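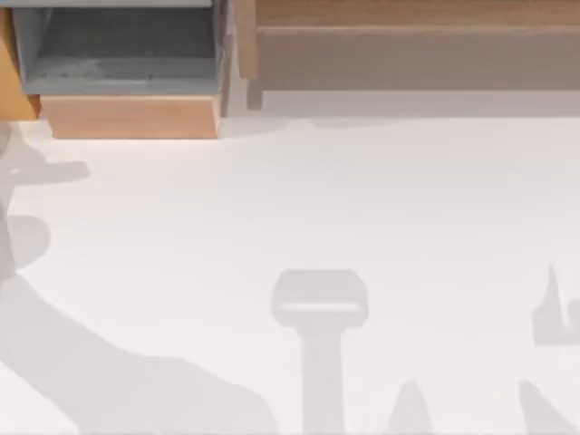
Hi Nneka,

Quick catch-up on the Follard guesthouse, as we're past the halfway mark and I promised you something in writing before June.

The two upstairs bedrooms are painted and I love them! We went with the warmer gray in the end (Houda Filali talked me out of the green, and she was right, it looked like a dentist's office by four in the afternoon). Curtains are up in the back room. The front room is waiting on a longer rod, my mistake — I measured to the trim and forgot the brackets.

The kitchen is slower. Bouzid sent the wrong hinges, so Tarek Ouali has five cabinet doors leaning against the hallway wall until the right ones show up. He thinks he can hang them in a day once he has them. The backsplash is done except for the grout by the window.

Money: we're $392 over on lighting, mostly the stair fixtures. I'd like to cover it from the rug line, where we still have room. Can you okay that?

Still open: the sofa bed fabric, the bathroom mirror, and whether you want a desk in the front room. Abena Arthur needs the fabric choice first, her upholsterer is booking about 6 weeks out.

Bautista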